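Stonaria Clothing Room Moves to Gotier Street, Asks for Shirts

8 Dec 2023

The Stonaria clothing room has reopened in a bigger space on Gotier Street, and the people who run it are asking residents to go through their drawers before the end of the month. T-shirts in adult sizes are what they need most.

The room gives out free clothing two afternoons a week. It spent six years in the back half of the Baek Building, where the racks stood so close together that visitors had to take turns in the aisles. The lease there ran out in September. The new space is on the ground floor of the former Stuver shoe store and has its own entrance and a ramp.

Bushra Orakzai, who manages the room, said the move took longer than planned. The old shoe shelves had to come off the walls, the floor needed patching, and the heating wasn't switched on until the middle of last month. Clothing was kept in boxes during that time, and the group handed out only coats and children's shoes from a table in the library lobby.

"People kept coming by the old address," Orakzai said. "We had a sign on the door, but signs blow off."

The group took in 548 T-shirts between the closing of the old room and the first day at the new one. After sorting, 467 of them were put out on the shelves. The rest had holes, paint or stains that wouldn't come out and were sent on to be cut up for rags.

Sorting is done by hand on white tables. Each shirt is spread out, checked at the collar, the underarms and the hem, then folded and stacked by size. Most donations come in tied up in bags, and a shirt that has been at the bottom of a bag for a few weeks can take some smoothing before anyone can tell what shape it is in.

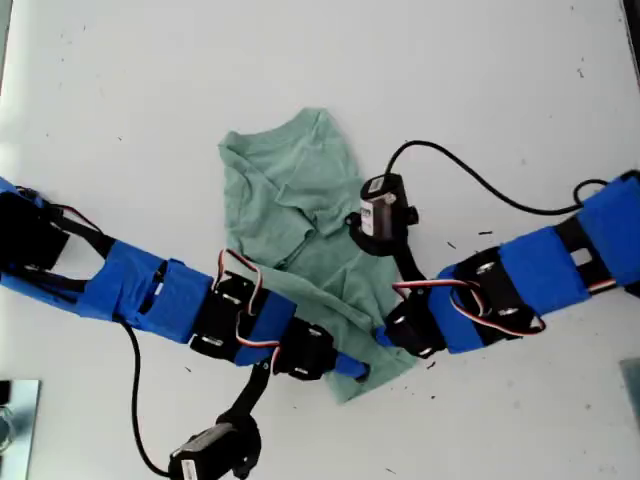
Katalin Kerekes runs the sorting table on weekday mornings. She asks donors to wash everything first and turn it right side out. Shirts don't have to be ironed. A plain shirt with a faded color is fine, she said, and so is one with a company name or a school team on it. What she can't use is anything damp. One wet towel in a bag usually means that the whole bag has to be washed again, and the new space has only one washer.

Kerekes has also changed the way shirts are folded. At the Baek Building they were folded in quarters and piled up, and by midafternoon the piles had been pulled apart. At Gotier Street the sleeves go in to the back, the sides come over to make a long strip, and the strip is folded up in thirds so that the shirt can stand on its edge in a bin. Visitors can look along the row without lifting anything out.

"You see the color and you pull the one you want," Kerekes said. "The others stay put."

The bins came from the shoe store, which left behind most of its stockroom fittings. The group paid for two new clothing racks, a mirror and a curtain for the changing corner. Rent is higher than it was at the old address. Orakzai said a grant from the town covers the difference through next summer, and the group will apply again in the spring.

Lingyun Tan, a nurse who lives a block away, was among the first visitors after the reopening. She was picking up clothes for her sister, who has just moved to Stonaria with two boys. She left with a bag of long-sleeved shirts and a pair of snow pants. She said that the old room had been hard to get into with a stroller and that she was glad to see the ramp.

Business owners on the street have been mostly welcoming. Shu-fen Tai, who owns the tailor shop next door, has offered to sew on missing buttons and repair split seams on donated clothes at no charge, up to a small basket each week. Parking has been the one complaint. There are only a few spaces in front of the building, and donors unloading bags have sometimes blocked the bakery's delivery spot. Drivers are now asked to use the alley behind the store and ring the bell at the rear door.

Winter clothing is in fair supply apart from gloves, which run out every year. Baby clothes are plentiful, and the group has asked people to hold on to those until February if they can. T-shirts are wanted all year because visitors wear them as a bottom layer, for work and to sleep in. Large and extra-large sizes go first.

The group could also use more hands. Zhuoran Wan, who sets the schedule, said the Thursday sorting shift is short of people, and that anyone over 16 can sign up. No experience is needed. New helpers spend their first shift at the table with Kerekes and learn the folds before moving on to the racks.

The room is open to visitors on Tuesday and Thursday from 1 to 5 p.m. Donations are accepted at the rear door during the same hours and on Saturday from 9 a.m. to noon. Bags should not be left outside overnight. No proof of income or address is required to take clothing, and there is no limit on the number of visits. The room will be closed the last week of December and will open again on the first Tuesday in January.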